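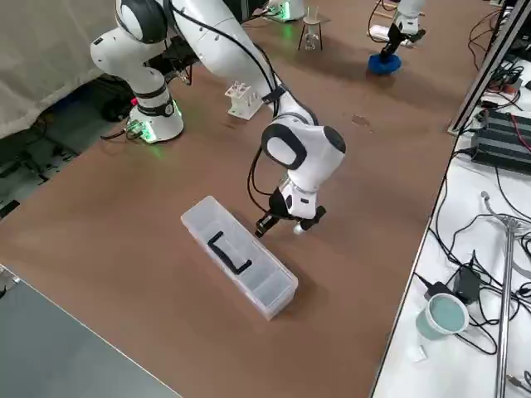
Do you need a separate box for every kind of small thing you own? One long box with dividers will do for most people, as long as you can see into it from the outside.

I came to this the slow way. Last August I moved my hobby bench out of the spare room, and everything tiny I'd ever bought came with it in yogurt tubs (lids missing, naturally). Stoppers, droppers, labels, little bags of seed, the odd screw from who knows what. I'd been making inks and plant dyes at home for 15 years and I still couldn't find a clean dropper when I wanted one!

So I went shopping, and I went a bit overboard. I tried a Hodo drawer tower first, which was lovely to look at and a pain to carry. Then came a Sivia tray with no lid, and I'll let you guess what happened on the stairs. What I ended up loving was the plainest thing in the shop on Makowska: clear, frosted plastic, long and rectangular, divided up inside, with a black handle that folds down flat on the lid. It was $49 for a set of 4, and I've since bought another set for the sewing stuff.

That folding handle matters more than you'd think. My shelf is shallow, and a box with a fixed handle won't slide in under the one above. With the handle down I can stack two and still get at my beakers without knocking anything over.

Frosted plastic does blur things a little, so I don't rely on color alone. I put a strip of paper tape on the end of each box, written in pencil. Pencil doesn't run when you grab it with inky fingers, and mine usually are.

A friend in Sterkasel swears by glass jars for all of this, over 300 of them, all along one wall. It's gorgeous, I admit it, and I came home and priced jars that same night. Then I thought about dusting them. I have a white plastic test tube rack for the tubes and a glass beaker on its stand for whatever I'm mixing, and the rest goes in the boxes. Next up is the drawer under the sink, which I've been putting off since the move.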